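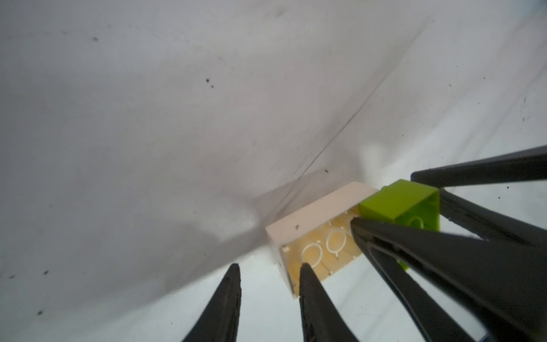

Subject: Re: [large-bricks] Washing and sorting a big mixed lot
List: large-bricks

Patricio Rivas wrote:

> I have taken on the large bricks from the Fukside playgroup,
> which closed at the end of June. It is two sizes mostly, 2x2
> and 2x4, plus a few base plates and some odd things with
> wheels. I tipped them into the bath, counted as I went, and
> got 1,623, which is more than the lid of the crate said.
>
> They are grubby, mainly on the inside. The outside wipes
> clean with a cloth but there is fluff and grit between the
> tubes and in the corners, and I am not keen to do all that
> with a cotton bud. Does anyone put theirs in the dishwasher?
> The packet for the Visex tablets says nothing about toys.
>
> Second question. I was going to sort by colour, but my
> sister says to sort by size. They are going out in tubs to
> families in Treria, so whoever borrows one needs to be able
> to build something with it. What do the rest of you do?
>
> Also, is there any sense in keeping the pale ones apart?
> There are cream, white and a sort of pinkish one, and in the
> evening under my kitchen light I can't tell them from each
> other.
>
> Patricio

Hello Patricio,

I did a similar lot last winter, smaller than yours, so I'll go through your questions in order.

Dishwasher: I tried it and stopped. The 2x2s are light enough to be thrown about, and several came down through the rack and ended up by the heating element. If you do want to use a machine, a net laundry bag in the washing machine is better. Cool wash, no spin, and don't fill the bag more than half way. Leave out anything with an axle or a sticker. I wouldn't use the Visex tablets on them in either machine. I used ordinary washing-up liquid for the whole lot and saw no need for anything stronger.

In the end I did most of mine by hand, which goes faster than you'd think once you have the thing set up. Two bowls, one soapy and one clean. Let a batch soak for as long as it takes to have a cup of tea. Then a bottle brush for the insides. Get the narrow sort sold for baby bottle teats, since the usual width will not go down between the tube and the wall on a 2x4. The 2x2s are easier because there is less in there to get round. If the grit is dry, knock the brick open side down on a newspaper before it goes anywhere near water. I didn't do this with the first batch and spent a good while rinsing out mud that could have gone straight in the bin.

Drying is where people go wrong, in my view. Stood on their studs they hold a puddle in the bottom. Stood open side down on a towel they don't get any air. Lay the 2x4s on one long side, so the hollow part faces sideways, and give them a turn after a few hours.

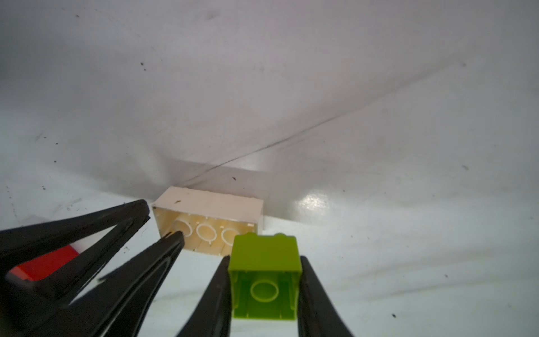
I leave mine overnight like that and box them up the next evening. If they go into a lidded tub with water still in the tubes they will smell by the end of the week, and you have to start again.

I also go over them with my eyes once they're dry. Anything cracked at the corner comes out, and so does anything with teeth marks deep enough to have left a sharp edge. Shallow ones I leave. Check how they grip as well. Press a small brick on to a big one, pick up the small one and see if the big one comes with it. If it drops off straight away, try it with another brick before you blame either of them, as it may be only one of the pair that is worn. I put the loose ones in a separate bag and give them to the nursery for the sand tray, where it doesn't matter.

Sorting: your sister is right, with one change. Sort by size first, then make up each tub to a recipe. I have 8 tubs going out, and each one gets the same number of 2x4s and the same number of 2x2s, with the colours mixed. Before that I had colour tubs. They looked smart on the shelf but a child who got the blue tub had a heap of small blue bricks and hardly anything long enough to bridge a gap. You need the long ones to tie a wall together. I go for slightly more 2x4s than 2x2s, although a family with a child under two asked me for it the other way round, and they were quite happy.

From your 1,623 I would hold a good number back as spares. My own lot was 354 after I'd taken out the broken ones, and I shared out every last brick in the first week. Then a tub came back short and I had nothing to top it up with. I've been a few bricks down ever since.

Count them in by weight if you have decent kitchen scales. Weigh a full tub once, empty, write both figures inside the lid, and after that you only need to count when the weight is out. It won't tell you whether they have lost a big one or two little ones, but it will tell you to look.

Pale colours: I'd put them all together and call them pale. I did try to keep cream and white apart, and it came down to which window I was standing at. Next to something strong, such as lime green, a cream brick looks cream enough. In a heap of its own kind it could be anything. The children use them for windows, doors and ice cream as far as I can make out, and have never complained. What I would do is spread the pale ones over all the tubs. They show the dirt first, so when a tub comes back you can see from those whether the whole lot wants washing.

Tubs: the Lozano ones with the clip handles are what I use, in the middle size. The large size holds more but it is too heavy to carry home on the bus. The lids are all right -- mine have split at the hinge on two of them, both of which had been stood on. I now write the tub number on the side and not on the lid, because the lids get swapped.

Base plates I keep out of the tubs altogether and lend separately. They bend if you wedge them in. The things with wheels go one to a tub, if there are enough. If there aren't, leave them out of all of them or you'll have people asking for the tub with the car.

I'm at the Treria hall on Thursday until six if you want to borrow the narrow brush. I have two and only need one. Bring a few of the worst ones with you and I'll show you what I'd keep and what I'd throw out.

Does anyone on the list have a way of getting old felt pen off? I've got a green 2x2 with a face on it that has been through everything I've described, and it is still smiling.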